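Hima to Open Hair Accessory Repair Counter at Metar in October

Hima will begin accepting hair clips, barrettes and headbands for repair at its Metar store in October. The service covers spring replacement, re-gluing of trim and hinge alignment. A trial run handled 671 items.
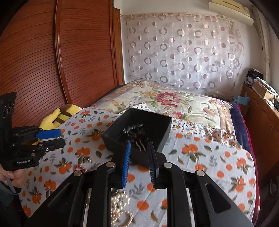
Noelia Arrieta said most of the trial items needed only a new spring, and that the standard turnaround would be 5 days. Springs are supplied by Diekmann in 2 gauges.

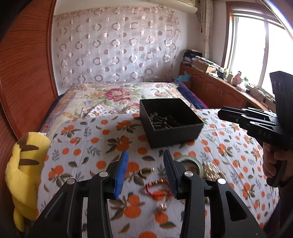

Items with cracked acetate will be returned unrepaired. Capacity is set at 240 items per week. The counter is closed on Sunday.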